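Tea and brush pens with Tracey Treloar

I'd been meaning to get over to Stoltalby ever since a friend came back from one of Tracey Treloar's calligraphy mornings with ink up to her elbows and a huge grin. 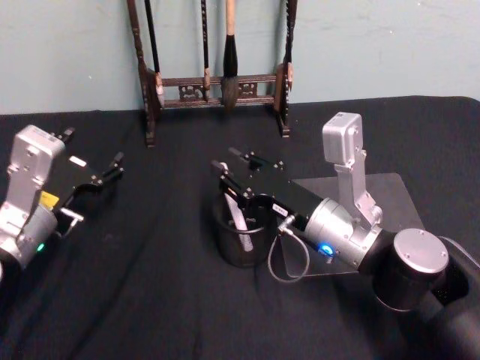 Starting at 65

Tracey opens the door with a biscuit in her hand and we're off before I've found my pen. She worked in the wages office at Dawber for most of her life and had never picked up a brush until she retired. "I was 65 and bored stiff," she says. "My daughter gave me a beginner's book and I thought, well, that's going straight to the charity shop!"

It didn't, obviously. She did the first page at the kitchen table, then the second, and forgot to put the potatoes on. "We had toast. Nobody minded much."

The bad years

I ask how long it took to get any good and she laughs at me – quite loudly. "I did one character for 4 months. The same one, 'forever', every morning. The cat left the room."

She still has the sheets, 600 of them, in a suitcase under the spare bed. We got a few out and I liked the early wobbly ones best, which I don't think was what she wanted to hear.

Saturdays in Salloslow

These days she teaches two classes at the library in Salloslow, one for beginners and one for people who, as she puts it, "have stopped apologising". Grinding the ink is the bit everyone tries to rush. "They want to get on with it. I tell them to put the kettle on and slow down."

And the children? "Oh, they're fearless! Big fat strokes, straight off the paper and onto the table. I'm jealous, to be truthful."

New beginners start in September, and you can put your name down at the library desk. I've put mine down – bring an old shirt.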